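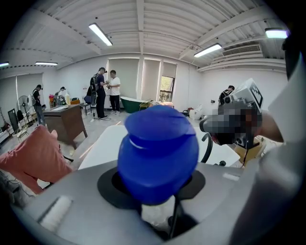

五月，手持夹爪对比，接着上次写。

上午把Nudus和Vik两套手持夹爪都拿出来，在白桌子上轮着试。先说结论（免得Bernadette Duggan又说我写到最后才讲重点）：腕部相机的视角我更喜欢Vik，手感还是Nudus好，两个都不完美，唉。

今天主要盯的是相机里能看到什么。蓝色塑料那件从画面下半截冒出来，卡在黑色圆口里，又大又亮，上沿一道反光。做分割的时候这种反光最烦人，颜色从上沿的浅色一路过渡到底下的深蓝，阈值怎么调都会丢一块。后来我干脆不管颜色，只取轮廓，倒是省事多了！

曝光也调了半天。屋里日光灯全开着，白墙白顶白桌面，自动曝光一看到这么多白就往下压，黑圈里面糊成一团。锁定曝光之后好一些，但是人一走动，背景亮度一变，又得重来。Bernadette建议把卷帘都放下来，我觉得区别不大，灯才是大头。下次试试只开一半灯。

然后是定位。另一把夹爪顶上装的是白色方块，印着黑色方形标记，侧对着的时候识别还行，手臂一挡就跳。Vik那套我录了45段，其中14段中途丢过标记，基本都是胳膊伸进来那一下。Nudus录得少，只有15段，样本太小，先不比。想过给方块再垫高一点，可是垫高了重心也跟着往上走，端久了手腕酸，两头难。

线也得说一句。黑色的那根从夹爪上绕下来垂到桌面，转腕的时候老是拽着，动作做一半就会顿一下，回放里能看出来。我打算用扎带先固定到手柄后侧，留一小截余量，Flanow那边如果有更软的线就换掉。

控制器那头，Flanow的固件跑了一上午没掉线，这点要表扬。就是时间戳和相机对不齐，日志到第1201帧那里突然错开一大截，后面全歪了。我怀疑是缓冲区满了以后它直接丢帧，也不报警（真的很坑）。已经把那段日志单独存下来，文件名里带了1201，谁有空谁先看一眼，我下午要去接着录Nudus。

跟Davonthorpe那边的同事通了个电话，他们用的是同一批Vik，说指尖行程要先做一次全开全合再标零，不然读数会漂。我之前一直是半开状态下标的……难怪。重新标完再夹，数值稳多了，早上那批开合量的数据估计得打个折扣用，位姿部分不受影响，先别删。

还有个小事，Nudus的扳机回弹偏硬，连着捏到后面食指就开始偷懒，夹得一次比一次浅。Bernadette的手比我小，她说更明显。换软一号的弹簧试试，抽屉里应该还有。

待办：
锁曝光的参数写进启动脚本
Nudus补录到45段，跟Vik一样多再比
扎带固定黑线
问Flanow丢帧的事，附日志
换弹簧，换完两个人都捏一遍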